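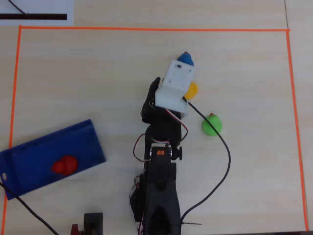
Green one, yellow one, and a bit of the blue.

Home | Forums | Toys & Small Stuff | Log in

Small rubbery things: keep or toss?

plusov89
Cleared out a drawer. I say the green one is a duck. My wife says bird. We have been married long enough to let this ruin dinner.

Edit Boros
A duck is a bird. You both win, go eat.

csonka_2
Red and orange on top of the head? Rooster. Toss it.

plusov89
It is the size of a grape and it is not a rooster.

nulton
I paid 200 for a box lot of these in February. Keep. The blue one too, whatever it is.

csonka_2
You paid WHAT

Edit Boros
Orange tape on a nice wood table, though. Hope that peels clean.

plusov89
It's the cheap stuff. Duck stays.

Recent threads
Skulport swap box, round 2
3000 erasers and no pencil
Getting tape gunk off wood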